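Prultik — Taller de robótica doméstica
Preguntas frecuentes

Inicio | Calendario | Equipos | Preguntas frecuentes | Contacto

¿Qué es Prultik?

Prultik es un taller de robótica para estudiantes de la escuela técnica de Prillau. Programamos robots para tareas de casa y de oficina: recoger una mesa, llevar un plato del fregadero al lavavajillas, guardar un juego en su caja, moverse entre muebles sin rozarlos. Empieza en octubre y termina en mayo con una prueba abierta al público.

¿Quién puede apuntarse?

Cualquier estudiante matriculado, de cualquier curso. También admitimos a alumnos del instituto Justville a partir de los dieciséis años, con autorización firmada por la familia.

¿Hace falta saber programar?

Para el grupo de iniciación, no. Las primeras semanas se dedican a Python básico y a leer datos de una cámara. Para el grupo de proyecto sí pedimos haber escrito algún programa propio y saber usar Git. Si tienes dudas sobre el grupo que te corresponde, escribe a Mareike Kramer antes de hacer la inscripción.

¿Cuándo y dónde son las sesiones?

Los lunes a las 17:30, en el aula 127 del edificio Weidemann. Las sesiones de prácticas se hacen en las zonas comunes del mismo edificio, con los muebles y los objetos que hay allí. El calendario indica qué semanas toca aula y qué semanas toca zona común.

¿Cuánto cuesta?

La inscripción es gratuita para los estudiantes de la escuela. Los alumnos externos pagan una cuota de material única, que se abona en secretaría. El comprobante se entrega a Ute Kettler el primer día.

¿Tengo que comprar un robot o un ordenador?

No. El taller presta el material durante la sesión. Puedes traer tu portátil si tiene Linux instalado; con Windows funcionan el simulador y el editor, pero no las herramientas de calibración.

¿Me puedo llevar el material a casa?

Las cámaras y las placas, sí, con hoja de préstamo y por un máximo de dos semanas. Los brazos y las bases móviles se quedan en el armario del aula.

¿Cómo se forman los equipos?

Son equipos de tres o cuatro personas. Puedes inscribirte con compañeros o por tu cuenta. En el segundo caso, Roswitha Schwerdtfeger te asigna a un equipo en la segunda sesión. Los cambios se permiten hasta diciembre.

¿Qué tareas hay este curso?

Cada equipo elige una de las siguientes:

Fregadero. El robot localiza un plato o un bol, lo coge y lo deja en la bandeja del lavavajillas. Los cubiertos no puntúan.

Mesa de juegos. Hay que separar las cajas de juegos de mesa de las piezas sueltas y dejar la superficie libre.

Recorrido. La base va de la puerta a la cocina por un trayecto que el equipo no conoce de antemano, pasando de moqueta a baldosa.

La tarea de fregadero es la más difícil de las tres. El metal brilla y los recipientes transparentes dan medidas de profundidad malas. No la recomendamos al grupo de iniciación.

¿Se pueden mover los muebles o los objetos antes de una prueba?

No. Se trabaja con el espacio tal como esté al llegar. Solo se retiran los cuchillos y el vidrio roto, y lo hace una persona del equipo docente.

¿Cómo se graban los datos?

Con una cámara a la altura de la cabeza, montada en el robot o llevada por una persona. Cada grabación se guarda con el nombre del equipo, la tarea y la sala. Antes de empezar hay que avisar a quien esté en la zona. Si alguien prefiere no salir, se espera o se cambia de sitio.

¿Puedo usar grabaciones de cursos anteriores?

Sí. El archivo compartido contiene 476 grabaciones, de las cuales 359 están etiquetadas. El acceso se pide a Sabine Ackermann. No se pueden publicar fuera del taller sin permiso — tampoco en un repositorio personal.

¿Cómo se evalúa?

No hay examen. Se valora el cuaderno del equipo, que se revisa cada mes, y la prueba final. Un robot que no completa la tarea puede aprobar si el cuaderno explica bien qué falló y qué se intentó. La asistencia mínima es de tres cuartas partes de las sesiones.

¿Da créditos?

Da 2 créditos de libre elección a los estudiantes de la escuela. Los alumnos externos reciben un certificado de asistencia.

¿Cómo son las zonas de prácticas?

Hay cocina, mesas de juego y suelos distintos, con el desorden normal de un edificio en uso. Se pueden visitar en horario de apertura, sin cita.
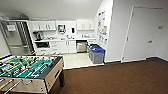
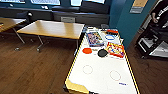
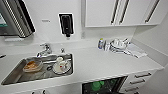
Zonas de prácticas, por orden: cocina con futbolín, mesa de hockey de aire y fregadero.

¿Quién recoge al terminar?

El equipo que ha usado la zona. Los platos se lavan, los juegos vuelven a su caja y las cintas de marcar se despegan del suelo. Si algo se rompe, se apunta en la hoja de incidencias del aula.

¿Hasta cuándo me puedo inscribir?

El formulario se abre en agosto y se cierra cuando se llenan los grupos. Después hay lista de espera.

¿Con quién hablo si mi pregunta no está en esta página?

Con Hannelore Görtz, coordinadora del taller, los lunes de 16:30 a 17:15 en el aula 127, o por el formulario de contacto.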